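Track game (paper)

A track game, also path game or race game, is a simple board game played on one printed sheet. Players move a marker along a line of numbered squares from start to finish. No skill needed for the basic kind, just a die or a spinner. Mostly used with young children, in classrooms, waiting rooms, on long trips. Cheap to make. Often free.

Contents
1 Layout
2 Printing and colors
3 Play
4 Numbering errors
5 Use in teaching
6 Storage and wear
7 See also

Layout

Most sheets use a snake path. The squares go across the page, turn at the end, come back the other way, turn again. Three rows is common for a small sheet, more for a big one. Between the rows there is usually a gap or a filled strip, rounded at the end so the turn reads as a turn. Without the strip small kids tend to jump straight up or down to the next row, as in a ladder game.

Squares at the turn are rarely square. They get stretched into wedges to wrap around the bend. Some makers leave the wedges blank, others number them like the rest. A wedge counts as one space in nearly all house rules.

Start is normally marked with a word or an arrow, or just the number 1. Finish may be a larger square, a star, a house, etc.

Printing and colors

Early home-made sheets were drawn by hand and copied. Since home printers became common most are printed from a file. Gray versions are popular becuase color ink costs more. A gray sheet needs at least two tones besides white or the path blurs into the strips. Dark gray with black numbers is hard to read across a table, and light gray is the usual fix.

Plain paper is fine for a few games. It curls at the corners and slides on a smooth tabletop. Card stock lies flatter. Some people tape the sheet down, or put it under a clear plastic cover.
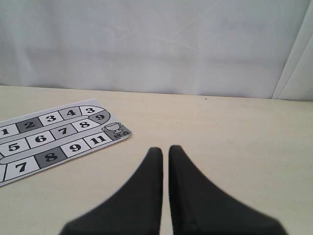
Size matters less than the size of the squares. A marker should fit inside one with the number still showing, or players lose track of where they are. Buttons, dry beans, coins and bottle caps all work as markers. Bottle caps are too wide for most single-page boards.

Play

Players put their markers at the start. Youngest goes first in many homes. Roll, move that many squares, pass the die. First to the last square wins. Some groups want an exact roll to finish, which drags on a short board and is usually dropped.

Extra rules are often tied to tone or color. Land on a dark square, miss a turn. Land on a light gray one, roll again. White squares do nothing. Two markers may share a square unless players agree on bumping, where the one already there goes back to the start.

A three-row board takes a few minutes with 2 players. More players, longer waits, and younger ones wander off.

Numbering errors

Printed-at-home boards often have numbers repeated or out of order. Common causes: copying a square and forgetting to change it, moving pieces of the drawing around, or software filling in the labels. Errors cluster at the turns, where the order of the squares is easiest to mix up.

A wrong number makes little difference if players count spaces. It does matter if they read the number to see where to go, or if a rule says something like "go back to 3" and there are two of them. Usual repair is a pen or a small sticker. In a classroom set one teacher, Dwynwen Jenkins, kept the bad sheets on purpose and had the children find what was wrong. The exercise was later included in the Holach activity pack.

Use in teaching

Used for counting on, number order, and taking turns. A plain number path is thought to be easier for beginners than a 100 grid, as there is only one way to go. Blank versions let the class fill in their own numbers, words or sums. The Holach pack has 45 sheets, mixed blank and numbered, all gray. Nusovel sold a similar set on card.

Older children can use the same sheet for skip counting or for subtraction by playing the track backwards. The backwards game has no agreed name.

Storage and wear

Folding leaves a crease that tips markers over. Rolling is worse. Flat in a folder is best. Sheets are normally thrown out and reprinted when the edges go, and for that reason few old ones survive in good shape.

See also

Number line
Snakes and ladders
Game of the Goose
Spinner (game part)

Page last edited 20 December 2023. This article needs more sources, esp. the section on play.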